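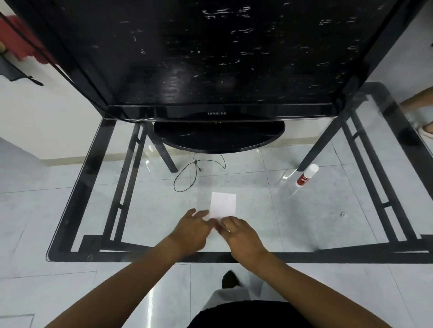
Telly off, book on.

Sun 23 December

Quick one as I've still got sprouts to buy and a cake that needs icing. Several of you asked what we're reading to the kids this week so, fine, here goes.

Main one is The Lamp at Ililcombe. Had it out of the library in September, renewed it until they wouldn't let me any more, then gave in and bought it. Picture book but a wordy one, 34 pages, and you do need a proper run at it before bed. Story is a girl called Vaher who lives up on the hill and has to carry a lamp down to the harbour in the snow before the boats come in. Goose follows her. Goose is the best thing in it by miles.

Words and pictures both by Aníbal Godinho. Lovely inky blues, lots of dark, and then one spread near the end where it all goes yellow and my youngest gasped. Every time. She knows it's coming!

Moans: the text is white on dark blue in places and by a bedside lamp I was guessing at half of it. Also there's a great-uncle who turns up, says something gloomy about herring and is never mentioned agian. We've had a lot of questions about him.

Says 4 to 7 on the back. I'd go with that, though my eldest is well past it and kept hovering in the doorway pretending to look for socks.

For him it's been Skulari, which is a chapter book, trolls mostly, short chapters with cliffhangers so you get the "one more" business every night. We're on page 91. Bit gruesome round the troll kitchen, skip a paragraph if yours are wobbly about that sort of thing. I did the voices for the first two chapters and now I'm stuck with them, and my throat is shot.

Got both from the bookshop in Stoststead, the one up the steps next to the baker. They wrapped them for nothing and put a bookmark in each. Open tomorrow morning I think but ring first.

Haven't started the grown up pile. Not even looked at it. Will do a proper list in the new year, and if anyone has a good audio book for a long drive with two kids who don't agree on anything, stick it in the comments please, we set off on Boxing Day and I've got nothing downloaded yet.

Right, sprouts.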